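The Town That Votes on Its Potholes

22/09/2019

Politics as most of us meet it is a thing that happens on a screen. So it was a real pleasure to spend a few days in Brukau, where it happens in a school gym, with folding chairs and very strong coffee!

Brukau does participatory budgeting, a clumsy name for a lovely idea. Each April the town sets aside a slice of its spending, and the people who live there decide where it goes. Anyone can put forward a proposal. All you need is 10 signatures from neighbors and a rough idea of the cost. The town engineers check that the thing can be built, and then it goes on the ballot.

And what ballots they are. Last time there were six projects on the final list, among them a footbridge, a covered bus stop on the Batow road and new lights for the skating pond. The footbridge lost by a handful of votes, and I heard three separate arguments about it before I'd finished breakfast. When did you last hear anyone argue about a footbridge as if it mattered? It does matter. It cuts the walk to the clinic in half.

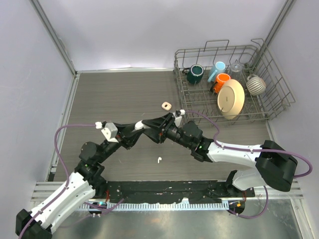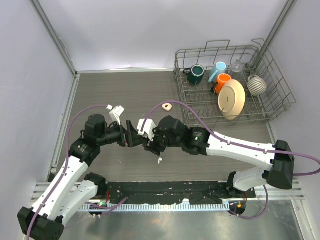

Turnout is the part I keep telling people about. In the first year, 500 residents took part. The most recent vote drew more than 1,000, in a town where council elections often struggle to fill the seats. Teenagers can vote too, starting at 14, and they show up in packs (the skating pond lights won easily, and I don't think that was the grandparents).

There are grumbles, of course. Shop owners on the east side feel the center gets everything, and they have a point: the last two winners were both a short stroll from the town hall. The council is now talking about splitting the money by district. Some people love this and some think it will turn one good argument into five small ones. I went to the meeting where it came up, and it ran so late that the gym lights went off on a timer, twice. People just kept talking in the dark until someone found the switch.

Batow, down the road, tried the same thing and dropped it after a single round. The ballot there was advisory, so the council could pick something else, and it did. In Brukau the result is binding. If you want to copy one rule for your own town, I'd copy that one.

The next round of proposals opens in spring. The footbridge people already have their signatures.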